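September 4, 2008

Back at the bench after the long weekend, and so glad to find the freezer still humming along! Tuấn Phí had already pulled the Woltdale samples and laid them out by visit, so we could get straight into the second round of the memory study. We have 2,220 aliquots on the books now, counting the follow-ups, and I spent most of the morning matching labels to the sheet. Three tubes had smudged dates. I set them aside in the small rack and wrote to the clinic – please don't run them until they answer.
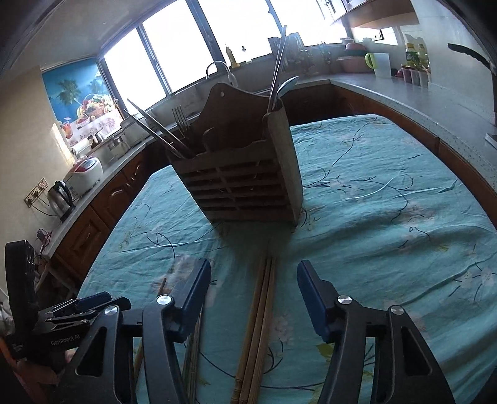
Utensil holder on the turquoise cloth, chopsticks and a fork on the left.

Plate 2 looked lovely, with duplicates sitting close together all the way down. Plate 3 less so. The low standard drifted again and I suspect the Honik buffer, as that bottle has been open a good while. I'll make it fresh tomorrow and repeat the bottom half of the curve before touching any participant samples (we don't have much volume left for the older visits).

Long call with the Quách group after lunch. They want our questionnaire scores alongside the plasma values for the December update to participants, and I'm all for it, but the wording has to be kind and plain. People worry when they see a number with no explanation next to it.

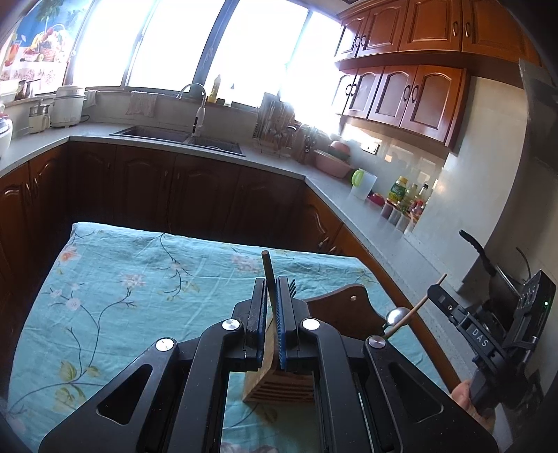 Gripper over the table, wooden block behind, cutting board to the right.

Still to do: thaw log for box 16, new gloves, and ask Sasuvham whether the shaker can be serviced before the next batch comes in.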